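Chopsticks wanted for the Metstead noodle supper

09/12/2025

I popped round to see Rodica Ardeleanu about the January noodle supper, and we ended up talking about chopsticks for most of the visit (I didn't mind a bit!). She's after 40 pairs for the long tables at Metstead, plain wooden ones if you've got them, and she wants them standing up in pots along the middle so people can help themselves. Much nicer than a heap in a drawer, I think.

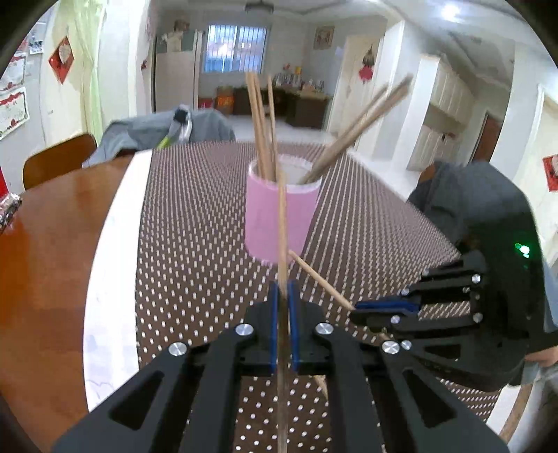
Wooden chopsticks and the pink pot

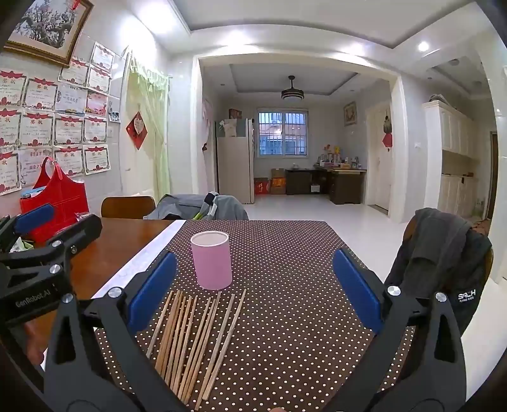
Where can I drop off spare chopsticks? Take them to Shahram Mohammadi at the Bhat shop on Cletadeo Road, any time before closing.

Odd ones are fine too – Shahram is matching them up by length as they come in, and he's already got a good bundle behind the counter. Pots are still a bit thin on the ground, so if you've a tall cup or jar you can spare until the end of January, put your name on the bottom and bring that along as well. Supper tickets are £2 and go on sale at the same counter. I've got mine down for the late sitting, next to the dumplings!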